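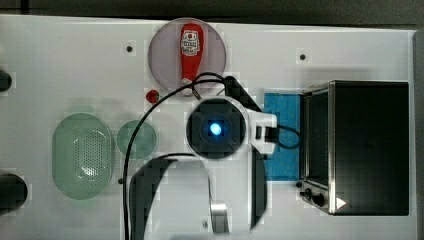
Closaのオーブントースターを一年使った感想

シェア 892　コメント 2

2022年4月17日　ルルデス・セケイラ

私はトースターについて長い文章を書く人になるつもりはありませんでした。しかし、買う前に日本語のレビューをたくさん読んで、ほとんどが「届いてすぐの感想」だったので、少し困りました。届いてすぐのトースターは、どれでもきれいで、どれでもパンが焼けます。私が知りたかったのは、一年後にどうなるかということでした。それで、一年使った今、自分で書くことにしました。

買ったのはClosaの一番小さいオーブントースターで、色は黒です。値段は3699円でした。出力は900Wで、温度を選ぶつまみと、時間を選ぶつまみがあります。液晶も、自動メニューも、スチームもありません。私の台所はとても狭いので、小さいことが第一の条件でした。第二の条件は、説明書が短いことです。日本語の説明書は読めますが、時間がかかります。Closaの説明書は大きな紙を折ったもので、コーヒーを飲みながら最後まで読めました。

まず、食パンについて書きます。普通の厚さの食パンは、よく焼けます。表面は均一な茶色ではなく、奥のほうが手前より少し濃くなります。最初の週は気になって、途中でパンの向きを変えていました。今はもう変えません。濃いほうから先に食べます。厚いパンの場合は、中まで温まる前に表面が焦げやすいので、温度を一段下げて、時間を少し長くするといいです。

冷凍したパンは、正直に言うと得意ではありません。外は熱いのに真ん中がまだ冷たいということが何度もありました。夜のうちに冷蔵庫に移しておけば問題はないのですが、私はよく忘れます。忘れた朝は、低い温度で2分温めてから扉を開けずに少し待ち、それから普通に焼きます。これで、だいたい食べられる状態になります。

時間のつまみについては、注意が必要です。短い時間に合わせたいときは、一度大きく回してから戻さなければなりません。これは説明書にも書いてありますが、小さい字です。私は最初の日に知らなくて、ベルがすぐに鳴って、白いままのパンが出てきました。それから、つまみの目盛りの線が細くて、朝の暗い台所ではよく見えません。私はつまみの横に白いシールを貼りました。シールは熱で少し黄色くなりましたが、まだ付いています。

料理にも使っています。私の実家ではいわしをよく焼きましたが、このトースターでいわしを焼くのはおすすめしません。味はおいしいです。問題はそのあとで、数日の間、トーストが全部いわしの匂いになりました。同じアパートのギュリザル・オズトゥルクメンさんにその話をしたら、なすを焼いてみたらどうかと言われました。なすはとても良かったです。縦に切って、皮を下にして、油を塗って、一番高い温度で焼きます。冷めてからにんにくとヨーグルトをかけます。もう自分の料理のような顔をして、お客さんに出しています。

グラタンは、器の高さに気をつければ作れます。庫内の高さがあまりないので、深い器だとチーズがヒーターに近くなりすぎます。私は浅い器を新しく買いました。チーズの色はすぐに付きますが、下のほうはなかなか温かくならないので、ソースは熱いうちに入れてください。冷たいソースから作ろうとすると、上だけ立派なグラタンになります。

ピザは、丸いままでは入りません。小さいサイズと書いてある冷凍のピザでも、私の場合は端を切る必要がありました。切った端は別に焼いて、料理をしながら食べます。 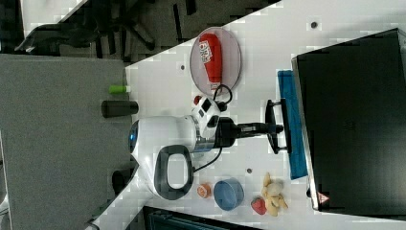 掃除の話に移ります。パンくずの受け皿は前に引き出すタイプで、これは本当に便利です。前に持っていたBrerbyのトースターは受け皿が外せなくて、本体を逆さにして流しの上で振らなければなりませんでした。重くはなかったのですが、毎回パンくずが袖の中に入りました。Closaは皿を引いて、捨てて、洗って、戻すだけです。ただし戻すときに少し斜めになりやすく、まっすぐ入れないと最後まで入りません。力を入れて押すと端が曲がりそうなので、私はゆっくり入れています。

網は一年で色が変わりました。買ったときは明るい銀色でしたが、今は金色と茶色の間のような色です。お酢と重曹を試しましたが、元の色には戻りませんでした。汚れではなく金属の色なのだと思います。使うのに問題はないので、もう磨いていません。扉のガラスは、内側に油の点が付きます。温かいうちに濡らして固く絞った布で拭くとよく取れますが、熱いときに触らないように気をつけてください。私は一度、腕の内側をやけどしました。小さいやけどでしたが、あとが春まで残りました。

外側の温度についても書いておきます。上の面はかなり熱くなります。説明書にも、上に物を置いてはいけないと書いてあります。店では上にきれいな皿を並べて展示していましたが、家では絶対にまねをしないほうがいいです。横の面も熱くなりますから、壁との間をあけてください。私は最初、調味料の瓶を横に並べていて、オリーブオイルの瓶が温かくなっているのに気がつき、全部棚に移しました。

音は静かなほうです。タイマーが「ジー」と言い続けて、最後に「チン」と鳴ります。この「チン」は思ったより大きくて、隣の部屋で寝ている人は起きるかもしれません。夫のエルデルは最初の月に文句を言いましたが、今は目覚まし時計の代わりにしています。

ほかの製品との比較も少しだけ書きます。友人のヨルディスさんの家にはZamusのトースターがあります。温度の表示が数字で出て、厚いパンもきれいに焼けます。パンだけを考えれば、Zamusのほうが上だと思います。しかし値段がかなり違いますし、奥行きがあるので、私の台所には置けません。Antunesのものは店で触っただけですが、扉が軽すぎて、閉まったかどうかよくわかりませんでした。Closaの扉は少しかたいです。かたいほうが私は安心します。

お客様センターに一度電話をしました。四月に、扉のばねから変な音がするようになったからです。電話で日本語を話すのはまだ緊張するので、先に言いたいことを紙に書いておきました。担当の方はゆっくり話してくださり、ばねに油を差してはいけないこと、音だけなら使い続けて大丈夫だということを教えてくれました。音はそのあと自然に消えました。理由はわかりません。

良かった点は、小さいこと、受け皿が簡単に外せること、操作に迷わないことです。残念な点は、奥と手前で焼き色が違うこと、目盛りが見にくいこと、冷凍のパンが苦手なことです。家族が多くて、毎朝何枚も続けて焼く家には向かないと思います。続けて焼くと庫内がどんどん熱くなって、あとのパンは同じ時間でも焦げます。一人か二人で暮らしていて、ときどき野菜も焼きたい人なら、この値段で不満は少ないでしょう。

もし同じものが壊れたら、また同じものを買うかと聞かれたら、たぶん買います。ただ、そのときに目盛りの線が太くなっていたら嬉しいです。なすの焼き方について質問がある方は、コメント欄に書いてください。返事は遅いですが、必ず読みます。

コメント（2）

ガーネット・デジャルダン
参考になりました。うちも奥のほうが濃く焼けます。故障だと思っていたので安心しました。

ルルデス・セケイラ
コメントありがとうございます。途中で一度パンの向きを変えると、かなり良くなりますよ。

関連記事
・狭い台所で使う水切りかごの選び方
・Brerbyの電気ケトル、ふたの開け方に慣れるまで
・いわしの匂いを台所から消す方法を試しました
・Antunesのパン切り包丁を研ぎに出した話

当サイトでは、利便性の向上のためにCookieを使用しています。閲覧を続ける場合は、Cookieの使用に同意したものとみなします。　同意する　詳細を見る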